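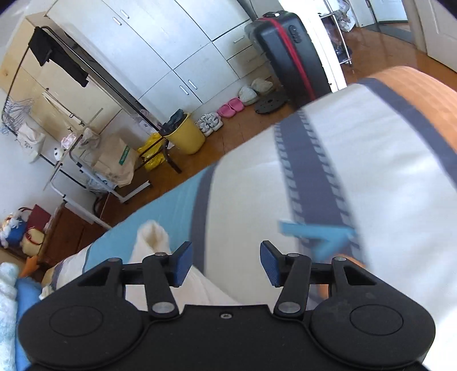
White bedding with a dark gray stripe, and an orange blanket with a gray band

A duvet is a flat bag of cloth filled with down, feathers, wool or synthetic fiber, used as a top covering on a bed. It is normally placed inside a removable cover, which takes the place of a top sheet and is washed more often than the filling. In American usage the word comforter refers to a similar article that is quilted and used without a cover.

Construction
The shell is woven closely enough to hold the filling. Down shells have a high thread count, and a count of 328 is used in the Clisero pattern. To keep the filling from shifting, the shell is divided by seams. In sewn-through construction the top and bottom layers are stitched directly together, leaving thin lines where heat escapes. In baffle-box construction, narrow strips of fabric join the two layers and keep the depth even across the seam.

Filling
Down is graded by fill power, a measure of the volume taken up by a fixed weight. Down products also contain a share of small feathers; the Dilov grade is 90 percent down by weight. Wool is heavier and drapes closer to the body. Polyester fiber is cheaper and dries quickly, but it flattens with repeated washing.

Covers
Covers close with buttons, ties, snaps or a zipper along one edge. Inside ties at the corners hold the filling in place. Woven stripes and bands are common decoration, often set near the edge or across the width. A mill at Stellstead made striped covers on 20 looms, and its surviving pattern book lists 1318 designs.

Care
Cotton covers are machine washed. Down fillings are washed in a large drum with mild soap and dried on low heat until no clumps remain. Storage in a breathable bag limits mildew.

See also: Blanket; Pillow; Quilt; Thread count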